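Workshop tips: sharing the floor with a robot

My rule on Saturday mornings is floor first, robot second. Setareh Bagheri taught me that at Balach, and I still say it out loud before I switch anything on!

Small parts on tiles and mats:

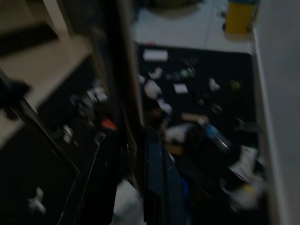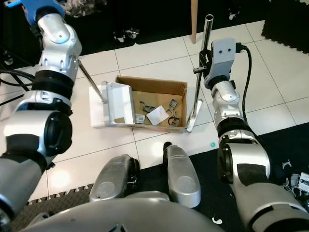
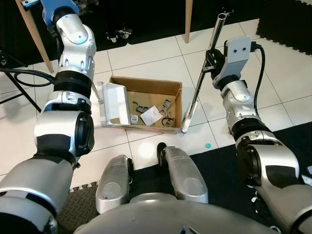

Keep both feet outside the arms' reach – mine is a taped line – and never lean in to grab a dropped clip until the motors are off. I sweep the mats every 2 hours, and I check the stop button before my tea.

Last updated: April
Contact | © Cullodel Workshop Tips | Back to top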